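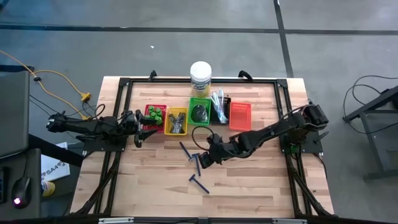
# About Trudberg

Trudberg started with a junk drawer. It was in the kitchen of our first house in Fosbridge, and it held batteries, bottle caps, a tape measure, two sets of keys to a car we had already sold, and every binder clip I ever carried home from work (there were a lot of them). One evening I tipped the whole thing out on the table, sorted it into little plastic baskets from the dollar shelf, and felt so pleased with myself that I did my sister's drawer the same weekend. Then her neighbor's. You can see where this was going!

We're still small, and we still believe in the small basket. Big bins have their place, but in our experience they turn into junk drawers with higher sides. A red basket for bottle caps, a yellow one for binder clips, razors kept together, and suddenly you can find things before breakfast. We like bright colors because children and tired people can follow them, and we like mesh because you can peek through it. We also like to leave a basket empty at the end of the row when we can. Something always comes along to fill it.

These days we work out of a ground-floor unit in Plalley, where the sorting table is a big slab of butcher block and easily the most popular spot in the building. We visit homes, offices and school supply rooms all over Fosbridge and out as far as Cheetham, and we've now helped with more than 700 drawers, closets and cupboards. The longest job took 13 visits, and it was a sewing room, and I would happily go back tomorrow.

We don't throw out anything you haven't said yes to, and we won't make you feel bad about the fourth pair of scissors. If you'd like to bring a box over and sort it with us, please do. Mornings are quietest, the coffee is on by nine, and there are baskets to borrow for as long as you need them.

Come by, or send us a note with a few words about the drawer you're dreading most.

Warmly,
Anikó Pálfi
Founder, Trudberg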